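I finished the essay collection at 2 in the morning, which is a silly time to finish a book of essays about waiting. But there I was, on the couch with cold tea, reading the last chapter twice because I didn't want to go to bed annoyed.

The book is Rooms for Waiting, edited by Nadiia Bilyk, and our group picked it for August after a very long argument about whether we could face another edited volume. (Last year's one on archives nearly finished us off.) It has 9 essays on what people do when an office, a clinic or a landlord makes them wait, and whether waiting together can turn into something like politics. I went in grumpy. I came out mostly won over, with a few complaints that I'm going to get off my chest now.
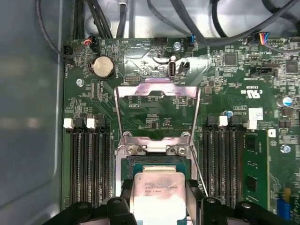

Bomside Social Theory Reading Group

So, the good stuff first. Bilyk's introduction is terrific. She starts with the ticket machine in a housing office and stays with it for pages, asking who gets a number, who doesn't know they need one, and who holds a place for somebody else's grandmother. I kept wanting her to hurry up and get to the theory, and then I realized I'd been reading theory for a while without noticing. I wish more introductions worked like that!

The second essay, by Nechyporuk, is the one I'll probably go back to. It follows a tenants' association in a town called Norkari through one long winter of not hearing back about repairs. The tenants keep a shared notebook of every phone call, and the notebook slowly changes from a record of complaints into a kind of neighborhood newspaper, with recipes and birthdays squeezed in next to the hold times. Nechyporuk argues that the notebook matters even though the repairs took forever, and she's careful about it. She lets a couple of the tenants say flat out that they'd have traded the whole notebook for a working boiler. I loved that she left those in.

Then there's the middle of the book, where I started to sag. Page 106 has a sentence that runs to 11 lines, with "temporality" in it four times. I read it out loud to my sister over the phone and she asked if I was okay. I don't mind hard writing when the idea is hard, but the idea here was that being kept waiting makes you feel small, and the housing office chapter had already said so, with a ticket machine.

I also think the book is a bit too fond of its own word. By the sixth essay everything is waiting: pregnancy, prison, buffering, the climate. Maybe that's fair, but if it's all the same thing then I'm not sure what the tenants and the man in the visa line have in common that I don't also have with my dentist's receptionist.
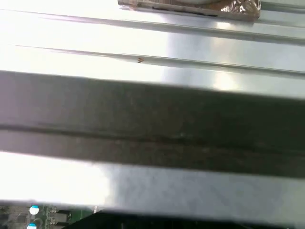
Hamo wrote to me afterward to say I was being unfair to the middle chapters, and that the visa essay only makes sense if you've read the dense one before it: "She needs that long setup so that you feel the difference between waiting for an answer and waiting for permission. You skipped it, didn't you? Go back and read the footnotes too."

Okay, I did skim it. I went back. The difference between an answer and permission really is in there, and it's a useful one, and it does change the visa essay, where the man in line already knows what the answer will be and has to stand there anyway. I still think it could have been said on one page. And footnote 26 is better than the paragraph it hangs from, so somebody should have moved it up.

What I keep chewing on is the claim in the last essay that refusing to wait is a privilege. I bristled at that at first. I've walked out of plenty of offices in a huff and felt pretty brave about it. But I could walk out because I had another way to get what I needed, or because I didn't need it all that badly. The people in Norkari couldn't walk out of their own apartments. The essay stops right about where I wanted it to start, though. If leaving is a privilege and staying is a burden, what does a group of people do in the meantime? The notebook is one idea. I'd have liked a few more. 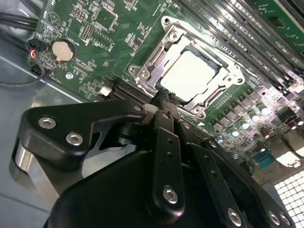

Do you need to have read any theory before picking this up? For the introduction, the Norkari essay and the last chapter, none at all, and you could read just those three and have plenty to talk about. For the middle, a little patience and a pencil will help.

We're doing something shorter next, by popular demand (mine). I've put my copy back on the shared shelf with the pencil marks still in it, so whoever picks it up next, please ignore the rude one beside the temporality sentence. I was tired.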